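Why Do Stores Put Things on Little Steps?

I love poking around in shops and working out why stuff is where it is. So let's talk about baskets, trays and those see-through stands that look like tiny staircases!

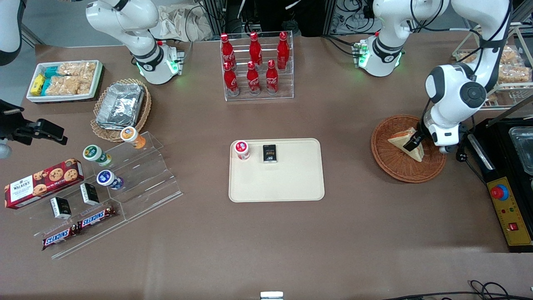

Red bottles in a clear rack, with the back row a little higher than the front.

Look at the Coca-Cola bottles first. There are six of them, in two rows of three. Now imagine the rack was totally flat. The front bottles would do what tall people do in a class photo – they'd block everybody behind them. Lift the back row even a little and you can see that there are more bottles waiting. Your school choir probably does the same thing on risers.

The clear stand on the left works that way too. It has a yogurt drink with an orange lid on the upper step, and cups with a green lid and a dark blue lid lower down. I really like see-through stands, because your eyes go straight past them to the food (and you can spot a crumb hiding underneath, which is handy when it's your turn to wipe).

Baskets do a different job. Wicker is made by weaving long, bendy bits over and under each other, a bit like braiding hair. The sides of a basket stop things from sliding off and rolling away. One of these baskets is full of silver foil containers, all stacked up, and the other one has a sandwich in it. Foil containers stack nicely, but a tall pile of them on a bare table can slide if somebody bumps it. I have bumped one. It was very loud.

Then there are trays. A tray gives a group of things its own little home, so snack boxes and bags of puffed crackers stay together. It's also great for carrying, as long as you put the heavy things near the middle. If they're all at one end, the tray tips, and off goes your yogurt!

Want to try it at home? You'll need 9 small things from the kitchen cupboard (ask first) and 2 thick books.

Stand everything on a table in three rows and crouch down until your eyes are level with the tabletop. How many can you see? Now put one book under the middle row, and both books under the back row. Crouch down and look again.

I tried it with soup cans and I could suddenly read the labels at the back. Then I got carried away and added a shoebox, and my pretend store got a bit wobbly. Stick with books!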